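Faire de la place

J'ai décidé en octobre de ne plus rien posséder qui se range sous un lit. C'est une phrase qu'on prononce facilement devant des amis, un verre à la main, et beaucoup moins bien à genoux sur un tapis, en tirant vers soi une valise qui contient une autre valise.

Le coupable est Jairo Cárdenas, mon voisin du dessus, qui a déménagé avec 6 cartons. Toute une vie d'adulte, deux divorces, un piano électrique (vendu, d'accord) et 6 cartons. Je les ai vus passer dans l'escalier et j'en ai conçu une jalousie que ses vacances au Pérou ne m'avaient jamais inspirée.

J'ai donc acheté le livre de Renata Wilczyńska, qui conseille de commencer par 100 objets. On les sort, on les regarde, on s'en sépare. Chapitre deux, elle précise que les trombones comptent pour un seul objet, et j'ai senti que cette femme avait déjà eu affaire à des gens comme moi.

Premier tiroir, celui de la cuisine. J'y ai trouvé quatre ouvre-bouteilles, la notice d'un grille-pain Gorton mort depuis longtemps et une clé. Je ne sais pas ce qu'ouvre cette clé. Je l'ai mise sur la pile « à donner », puis j'ai imaginé la tête de la personne qui recevrait une clé, et je l'ai remise dans le tiroir.

Le livre demande ensuite de dégager une table et de vivre avec elle pendant une semaine. Pas de courrier, pas de chargeur, pas de bol à monnaie. La mienne a tenu jusqu'au soir, le temps que je rentre avec du pain et que je cherche où le poser.

Des tables, donc.

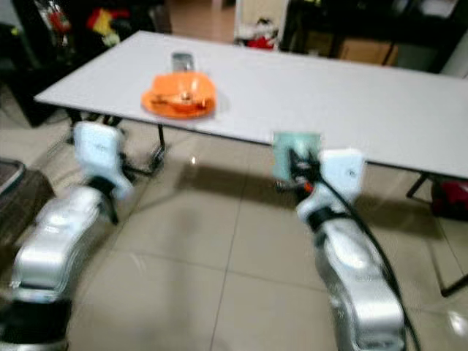
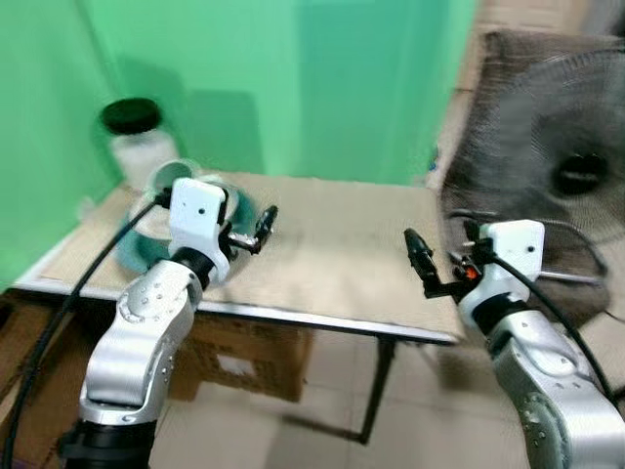
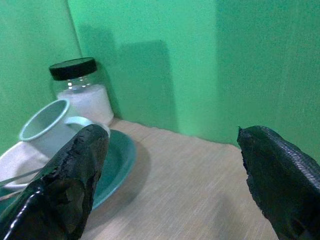
Au bout de trois semaines, il a fallu s'attaquer aux étagères. Ma sœur m'avait offert une Nitholm, modèle bas, que j'avais remplie de magazines en me promettant de les relire. J'en ai relu un. Il expliquait comment choisir un ordinateur portable, et le meilleur de l'époque avait un lecteur de disquettes.

J'ai mis l'étagère en vente. Un certain Arnulfo m'a proposé 4 euros, livraison comprise. J'ai répondu non avec dignité, puis oui le lendemain, et j'ai traversé la ville en bus avec une étagère sur les genoux. Le ticket, lui, m'a coûté un peu moins que la dignité. Arnulfo l'a trouvée plus petite que sur l'annonce.

Restent les photos de famille, rangées dans une boîte à chaussures dont le couvercle ne ferme plus. Renata recommande de garder les dix plus belles. J'ai commencé un dimanche pluvieux de l'âme, disons, et à minuit j'en étais à mon oncle devant une caravane, six vues presque identiques. Je les ai toutes gardées. Sur l'une d'elles, il cligne des yeux, et c'est de loin la plus ressemblante.

Le dessous du lit est vide, en revanche. Les valises sont dans l'armoire.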